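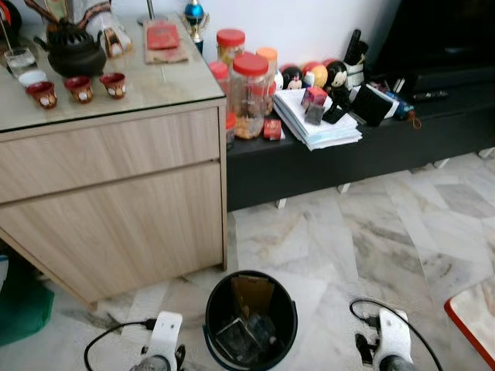
Nolosville will add a second cardboard pickup to its curbside schedule next week, after a January in which residents set out more boxes than the trucks could carry. The city is also asking households that are tidying for Lunar New Year to put out small packaging along with the large. Many homes are in the middle of that work. In one living room, jars with red and orange lids stand at the end of a black console, next to a row of round figures and a stack of papers, and a red envelope lies on a tray on the cabinet beside it. Shelves and tabletops like these are where much of the sorting starts, and the leftover packaging usually ends up on whichever table has room.

The change was announced Jan 26, 2021, by the public works office. Fiseck, the company that holds the city's recycling contract, collected 321 tons of cardboard from homes in the first three weeks of the month. That is the highest total for any January under the contract, according to the office. Trucks on the east side filled up before the end of their routes on four days, and 1,671 addresses were skipped and had to be served the following morning.

"We were sending full trucks back across town with whole blocks still waiting," a spokesperson for Fiseck said. "A second run fixes that without asking people to hold on to their boxes."

The extra pickup will run every week through the end of the winter schedule. It covers all streets east of Zúñiga Avenue and the apartment blocks near the rail yard. Streets on the west side keep their single pickup day for now, and the city says it will look at those routes again in spring.

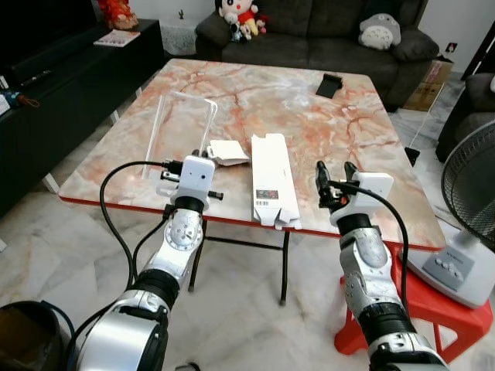

What to put out

Boxes of any size are accepted as long as they are empty and flat. The city asks residents to open both ends, take out the inner parts and fold the box down. Long, narrow boxes can stay in one piece if they are no more than 60 inches from end to end. Anything longer should be cut in half.

Labels and barcode stickers can stay on. Cardboard inserts and paper packets go in with the boxes. Clear plastic sleeves do not, and neither do foam blocks or padded mailers with a plastic lining. Those should go in the regular trash — the sorting line at Fiseck has no way to separate them once they are mixed with paper.

Small pieces are the ones most often missed, the public works office said. Many people flatten the box and throw the insert in the trash, though both are made from the same material.
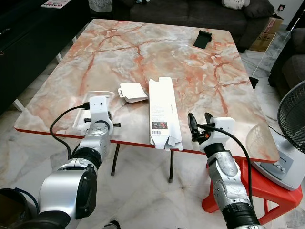
Inserts can be tucked inside the flattened box or tied in a bundle with string. Loose pieces should not be left on the curb on windy days. Tape does not need to be removed, but large amounts of it slow down the baling machine, and crews would like it pulled off where that is easy to do.

Residents who miss their pickup can bring cardboard to the parking lot of the Drerkar home goods store, where the city has placed two open containers by the loading dock. The containers are for household cardboard only. Businesses must continue to use their own service.

There is no added charge for the second pickup. The cost will come out of this year's recycling budget, and the public works office says it has enough set aside to cover the full winter schedule. A printed card with the new days will be mailed to every address on the affected routes, in English, Spanish and Chinese. The same information will be posted at the library and at city hall.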